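DUNBY, May 17, 2018 - Altum will open a small-parts and surfaces showroom on the ground floor of its Dunby building, the company said. The showroom covers 263 square feet and is open to trade customers and to the public.

Altum sells metal springs, wire fittings and clips, along with wallpaper and marble-look flooring. Until now the two lines were sold from separate counters. The new showroom puts them in one place, and visitors may handle the small parts before they order. 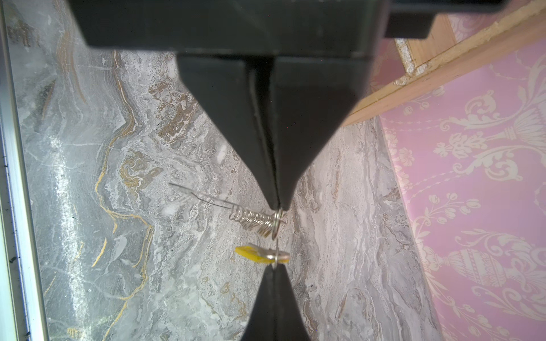 Coil springs can be bought singly or in bags of 40. The full parts list runs to 1133 items, and anything not kept in Dunby can be ordered from the Punen warehouse.

"People kept asking to hold a spring before they paid for a bag of them," said Mārtiņš Adomaitis, who manages the Dunby site. "They also wanted to see a wallpaper on more than one wall. We can do both now."

Wallpapers in the Bortolotti range, added in March, include a pink damask with cream urns, scrolls and flowers. It is hung on three walls over a gray marble-effect floor. A small two-tier shelf in light wood stands in the back left corner.
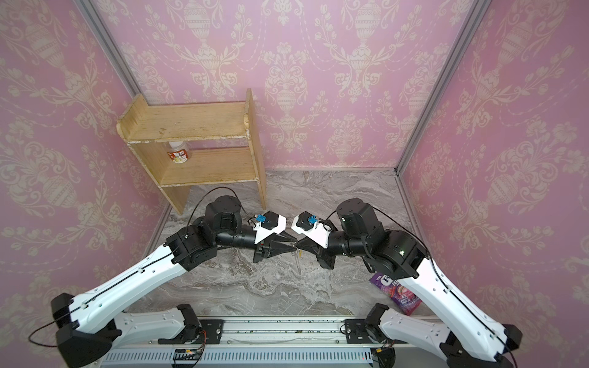 Do visitors need an appointment?
Walk-in visits are fine for small parts. Customers who want help measuring a room for wallpaper should call the Dunby office first.

Orders of some 1000 pieces or more are handled by the trade desk on the same floor.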